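Quick one, kettle's on and I've got to be out by half past. So the allotment. Finally got to the top of the list at Jandmont after 37 months, which felt like 600. Rang Salamatu Briggs straight away and screamed down the phone.

Plot 12. Brambles mostly. A shed with half a roof, one very sad rhubarb. Somtochukwu Chukwu has the next plot along and says leave the rhubarb alone this year, dont pick any. Fine. Can do that.

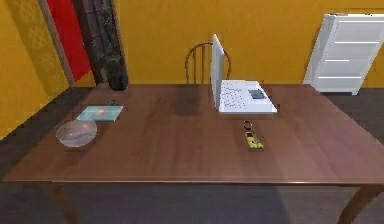
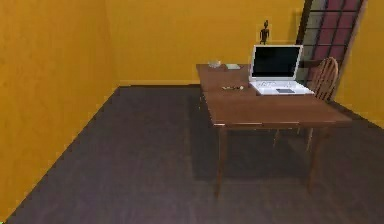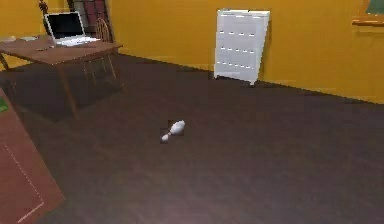
Trornura, February

Plan so far. Clear the bit nearest the path, cardboard down, muck on top. Broad beans if the ground isnt like concrete. Onion sets. Salamatu wants sweet peas, she can have one row. Not two.

Dug for an hour on Tuesday and got more than 36 bits of old carpet out. Why do people bury carpet?? Back is killing me. Need proper gloves, the garden centre ones lasted one bramble.

Anyone got spare raspberry canes let me know, will swap for jam, evenutally. Right, bus.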